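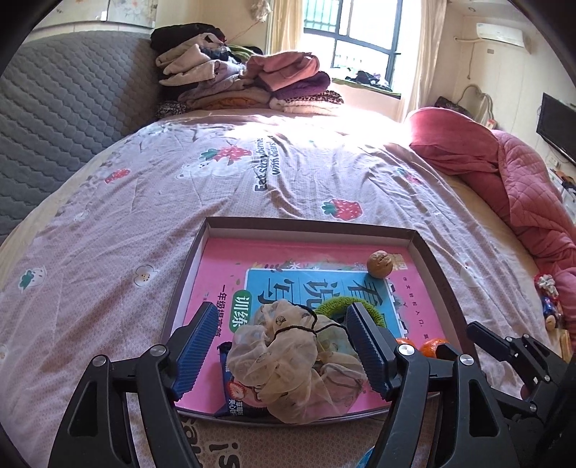 Week 5 handout: what does a gripper kit really cost?
Ottilie Brunner, updated 25/08/2021

Okay, budgets! I know most of you would sooner be sorting mandarins and walnuts into a box lid, but someone has to pay for the gripper first. Let's take the Kostier hand-held at $1,216 a unit. Looks fine on paper - then you add spare finger pads at $68 a set and a hard case at $77, and you've spent a fair bit more than the quote you showed your manager.
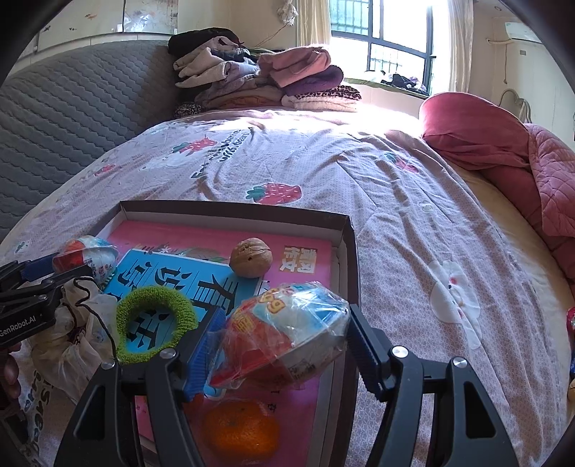

2 min read

My rule is to write the list of objects before the list of gear. A comb and a bagged toy ask very different things of a finger pad, so check the jaw opening against your bulkiest item (I learned this with a Zurkine order, sigh). Put $200 aside for freight too, and ask whether the price includes GST.

For next class: price two kits, one Kostier and one Entili, with pads and freight on separate lines. Bring a printed copy, please - the projector's still on the fritz.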